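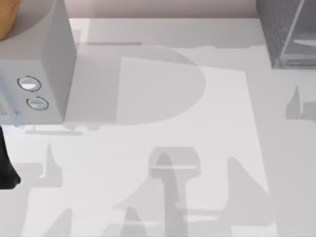
Unit 4. Kitchen load calculations for small dwellings
Course notes, O. Heinonen

4.1 Scope

These notes cover branch circuits that serve countertop receptacles. Fixed ranges and water heaters are treated in Unit 5. Read the section on conductor sizing in Unit 3 first, as the terms are not defined again.

4.2 Connected load and demand

Connected load is the sum of the nameplate ratings of everything attached to a circuit. Demand is the load drawn at a given time. In a kitchen the two differ widely. Most countertop appliances run for a few minutes, and a heating element under thermostat control cycles on and off within that period.

For a resistive appliance, current is power divided by voltage:

I = P / V

For a microwave oven, use the input rating on the nameplate. The cooking power printed on the carton is the output and will give a current that is too low.

4.3 Worked case

The Belinora apartment has two countertop circuits, K1 and K2, each at 120 V on a 20 A breaker. The survey by Abundio Carrillo gives these values:

K1 connected load: 2570 W
K2 connected load: 1695 W

K1: 2570 / 120 = 21.4 A
K2: 1695 / 120 = 14.1 A

K1 exceeds the breaker rating if everything on it runs together. The breaker will not trip at once – at 107 percent of rating, the time to trip may be long, and some units will hold. Do not treat this as spare capacity.

Moving one 346 W appliance from K1 to K2 leaves 2224 W on K1, or 18.5 A, and brings K2 to 2041 W, or 17.0 A. Both are then under 20 A. Neither is under 16 A, the usual 80 percent limit for continuous load, but none of the appliances in the survey runs for three hours or more.

4.4 Exercises

1. Repeat 4.3 with a supply of 114 V. Treat all loads as fixed resistances rated at 120 V.
2. Find the voltage drop on K2 after the move, for a one-way run of 40 feet in 12 AWG copper. Use the resistance table in Unit 3.
3. Read the Stollport survey sheet and list any appliance with no input rating given.

Revised Jun 6, 2022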